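Stuscombe Makers forum > Builds > Two-finger gripper on the shared bench

solderandtea
Right, progress at last. The arm is bolted down, the Wando board talks to both servos and I've moved the little camera down to the wrist like some of you told me to in October. Printed fingers are 60 mm long with a bit of grip texture on the inside. It does feel odd driving from down there, the table looks enormous!

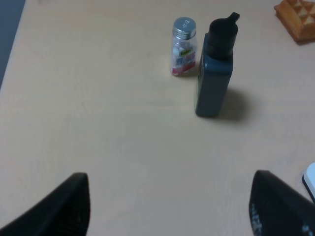 Wrist view, fingers open, sweets jar and dark grey bottle up ahead.

My plan is to go for the jar first. Lid's metal, sides are clear plastic, so I reckon grab low on the label.

parsnip_pete
Nice one. I'd go for the bottle though. Flat sides, and it's taller so you've got more to aim at. Round jars roll out of my fingers every single time.

solderandtea
Yes but if I knock the bottle over it's a mess on the bench and I'll be the one mopping. Jar first, I'm sticking to it.

gluegunner
Don't trust the wrist camera on its own, whichever you pick. It can't tell you what's behind the thing you're grabbing. I run a second one on a pole, fixed, looking across the whole table, and let the Parsa software pick between them.

solderandtea
I've got one of those as well, just hadn't wired it into anything. Put an evening into it and it's now running at the same rate as the wrist one. I laid out a spread of odds and ends with plenty of room round each
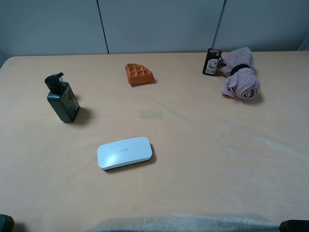

and then got stuck on the calibration for ages. I had 725 typed in one place and 700 in another for the same distance — my own silly fault, same number everywhere now and the arm goes where I point it.

wobblybench
Been there. I still think two cameras is overkill for a hobby arm. Mine cost next to nothing and manages with one.

gluegunner
Manages what, though? You only ever pick up wooden blocks.

wobblybench
Fair, but I pick them up! 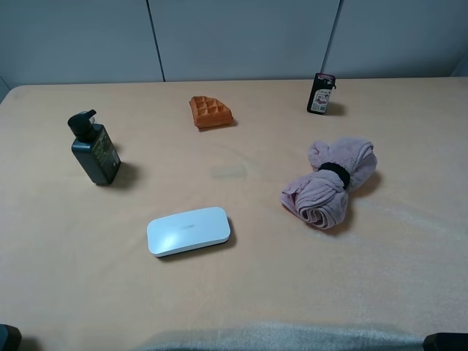
solderandtea
Grip force is my next headache. The Wama servos only have 2 settings I'd call useful, gentle and nutcracker, and I want something in between. Hard stuff I can sort with rubber on the fingertips. What I'm after is advice on the pink towel, the rolled one with the black elastic round its middle. Do I pinch it at the band or go for one of the ends that flare out?

parsnip_pete
At the band, it's the firmest bit. And go gentle.

gluegunner
I'd try an end, the band will snag on your finger texture. Post how you get on either way.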